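首页 > 实验记录 > 食品物性组 > 半固体调味料 > 屈服应力

番茄酱屈服应力测定：桨式转子法试运行记录

2019年12月18日　记录人：Ramil Ambrosio

一、本次工作范围

本条记录接续上一阶段关于平板测量的讨论，内容为桨式转子法在番茄酱样品上的试运行。样品由Frimpong提供，批号312，同一批号内的各瓶出厂状态视为一致。对照样取自Harwood的常规产品线，配方中含增稠剂，具体种类供方未披露，本组亦未作推断。全部测定在Trendell楼物性室完成，仪器为室内原有的Skatow旋转流变仪，未作改装。

试运行的目的是确定操作步骤，所得数据暂不进入正式报告。凡引用本条内容者，请注明“试运行”字样。

二、背景说明

番茄酱属于带有屈服应力的剪切变稀流体。静置时，果肉细胞碎片与可溶性果胶形成较弱的三维网络，外加应力低于某一水平时，样品仅发生弹性变形和极缓慢的蠕变；超过该水平后网络破坏，表观黏度迅速下降。消费者熟悉的现象，即倒置瓶身许久不出、拍打之后大量涌出，与此有关。瓶口几何形状、瓶壁润湿情况以及上层析出的浆液也有影响，不能将全部现象归于屈服应力一项。

此外，番茄酱具有触变性。剪切停止之后，网络逐步恢复，恢复的快慢与固形物含量、颗粒大小以及均质压力有关。因此，同一瓶样品在刚刚倒出时与静置一段时间后测得的数值可以相差很大。文献中各家结果不易对比，相当一部分原因在于样品的剪切历史没有交代清楚。本组今后的记录均须写明取样方式、转移次数和静置时间。

三、为何改用桨式转子

上一阶段使用光滑平行板，主要问题是壁面滑移。番茄酱受剪切时，颗粒倾向于离开壁面，在板面附近留下一层较稀的浆液，仪器读到的应力偏低，流动曲线在低剪切速率一侧出现一段可疑的平台。更换粗糙板后平台有所减弱，但夹样时的挤压已经破坏了相当一部分结构，静置恢复又带来边缘失水，两者难以兼顾。

桨式转子直接插入静置后的样品，对结构的扰动较小，屈服面位于叶片外缘所扫过的圆柱面附近，落在样品内部，滑移的影响大为减轻。其代价是应力分布并非严格均匀，换算时需假定圆柱面及端面上的应力分布形式。本组采用通行的均匀端面假定，即认为端面上的剪切应力与侧面相同。该假定对屈服应力的影响有限，对流动阶段的黏度则不宜直接套用。

四、样品准备

1. 开瓶前将整瓶样品置于物性室内平衡温度，瓶身直立，不摇动。

2. 开瓶后弃去瓶口表层析出的清液，并在记录表上注明有无析水。本批样品有轻微析水，Harwood对照样未见。

3. 用宽口勺将样品转移至500毫升烧杯。禁止使用注射器或细口漏斗。转移时勺口贴近液面，缓慢翻落，尽量避免夹带气泡。

4. 烧杯加盖，静置3小时。静置期间不得移动，所在台面不得同时使用振荡器。

5. 测定前目视检查表面。如有明显开裂、干皮或气孔，该杯作废。

第三步争议较多。有同事主张在烧杯中先行搅匀，使起始状态统一，再开始计算静置时间。此法的优点是重复性较好，缺点是测得的为重建结构，与瓶内原有结构不是同一对象。讨论后的意见是两种方式都保留，分别记作“原状”和“重建”，表格中不得混排。

五、测定过程

转子沿烧杯中心线缓慢下降，叶片上缘须完全没入液面以下，下缘与杯底之间留出足够距离。到位后再等待片刻，待法向力读数平稳，随即以恒定低转速启动，记录扭矩随时间的变化。

典型曲线分为三段。起始段扭矩近似线性上升，对应网络的弹性变形；随后斜率减小，曲线出现峰值；峰值之后扭矩回落，逐渐接近稳定。本组取峰值扭矩计算静态屈服应力，回落后的平台另作记录，暂不命名为动态屈服应力。平台值与转速有关，在没有低速外推数据之前，这一名称容易引起误解。

编号17的样品在峰值之前出现一次小幅下跌，随后继续上升。检查该杯，叶片附近有一处空腔，判断系转移时夹带空气所致，数据予以剔除。剔除理由已写入原始表备注栏，原始曲线保留，不得删除。

转速的选择仍未确定。转速过高时，峰值明显受黏性项和仪器惯量影响；转速过低时，测试时间拉长，结构在加载过程中继续恢复，峰值亦会偏移。理想情形是在一段转速范围内峰值基本不变，此次所试的转速数量不足，尚不能确认该范围的位置。

六、初步观察

原状样的峰值普遍高于重建样，方向与预期一致。重建样之间的离散程度较小，原状样之间的离散较大，其中一部分应来自转移手法。不同人员操作的原状样之间可以看出差别，手法偏快者所得峰值偏低。该项差别须在正式测定之前解决，可行的办法包括指定专人转移，或直接在原瓶内测定。

原瓶测定的想法值得认真考虑。若瓶口足够宽，转子可直接插入，省去转移步骤，所得结果最接近产品的实际状态。现有样品多为窄颈瓶，转子无法通过。能否请Frimpong在灌装线上另灌一批广口容器，已发函询问，尚未收到答复。需要注意，灌装温度和灌装流速亦属剪切历史的一部分，换用容器之后，这两项可能随之改变。

Harwood对照样的峰形较钝，过峰后回落平缓，与含增稠剂的体系常见表现相符。Frimpong样品的峰形较尖，回落较快，颗粒网络的特征更为明显。两者用同一峰值定义进行比较是否恰当，尚可讨论。若以偏离线性的那一点作为屈服判据，两者的排序可能不变，但差距会缩小。此处仅作提示，未经计算。

七、与常规稠度指标的关系

质检部门日常使用斜槽式稠度计，读取样品在规定时间内流过的距离。该方法快捷，设备便宜，结果与消费者对“稠”与“稀”的判断有较好的对应，没有理由停用。其局限在于读数同时包含屈服应力、黏度、密度及槽面润湿的影响，两种流变性质不同的产品可能给出相同的距离。

本组工作不以替代稠度计为目标。较为现实的用途是，当稠度读数合格而感官投诉仍然出现时，用桨式法查明差别来自静置结构还是流动阶段。为此需要一组稠度读数相近而投诉情况不同的留样，已请质检部门代为挑选。

八、仪器及清洁

番茄酱中的色素易附着于塑料件，酸性浆液长期接触亦会影响部分金属表面。转子用毕应立即用温水冲洗，再以软刷清理叶片根部，最后用去离子水冲净，晾干后放回原盒。不得使用钢丝球。上次使用后，转子轴套处残留干结样品，安装时出现轻微偏心，空转扭矩基线随之波动。请最后使用者自行核对。

空转基线每次开机后都要记录一遍，存放于原始数据同一目录。

九、待办事项

补做低转速系列，原状样与重建样分开进行。

比较不同静置时间下的峰值，绘制恢复曲线，温度控制改用循环水浴。

核对均匀端面假定：更换不同高径比的转子，将总扭矩对叶片高度作图，由截距估计端面贡献。

统一记录表格式，增加“转移人”“析水情况”两栏。

正式测定排在二月，仪器预约已登记，如与糊状淀粉项目冲突，由两组自行协调。

十、附记

关于单位写法，表格内一律使用帕斯卡，扭矩保留仪器原始单位，换算系数写在表头。先前有两份记录将峰值扭矩直接填入应力栏，已退回更正。

关于用语，“稠度”“黏度”“屈服应力”三词在本组文件中不得互换。对外沟通时可以使用“稠”一字，正文数据处不可。

留言

物性组同事：原状样的转移建议改用薄壁取样筒，垂直压入后整体取出，再推入烧杯。筒壁附近会有扰动，但中心部分应当保持较好。取样筒内径须明显大于转子直径，否则并无意义。

质检留言：留样正在挑选，其中部分瓶已超过保质期，是否仍可使用，请回复。

Ramil Ambrosio 回复：超期样请单独装箱并标明，不与正常样一同测定，可作长期静置结构的参考。

乳品组：酸奶测定中遇到过同样的峰前下跌，除气泡之外，转子下降过快留下的裂缝也会造成。建议将下降速度写入步骤。

Ramil Ambrosio 回复：意见采纳，下降速度将在下一版步骤中列明。
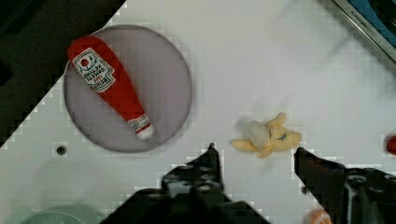 图1　番茄酱瓶造型红色毛绒玩具，置于半透明圆盘上。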